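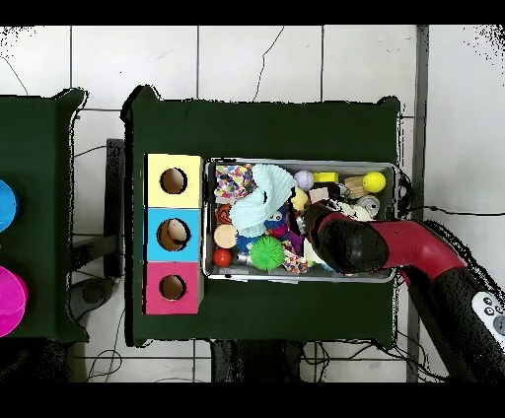 Toy tray with the arm over it, Station 2, Drusgate floor.

Station rules: questions we keep getting

Who wrote these?
Athina Balaskas, after reading 129 incident slips in one sitting. Complaints about tone go to her. She has heard them.

Can I reach into the tray while the arm is over it?
No. Press pause, wait for the arm to park, then reach. "It wasn't moving" appears on 106 of the slips.

What may go in the tray?
Anything on the Flaltia list: balls, blocks, plush, cloth, rope toys. Your lunch is not on the list. Neither are your keys, which the gripper will pick up beautifully and which you will then have to ask for.

Metal objects?
A can is fine if it's empty and has no sharp rim. Run a gloved finger around it first.

Do I have to tidy the toys between runs?
Please don't. A heap is what we want. People who line things up by color mean well and cost us a morning.

What about the cables on the floor?
Keep them off the walkway and don't step on them. If one has crept out, pause the arm before you push it back. Tape is in the Papadakis cabinet, bottom drawer, under the other tape.

The arm dropped something. Do I log it?
Only if it left the tray. Use form 2529, one per object. Yes, even for the small ones.

When do the rules change?
This set applies from 17th August. Colledden reviews it in October, so save up your grievances.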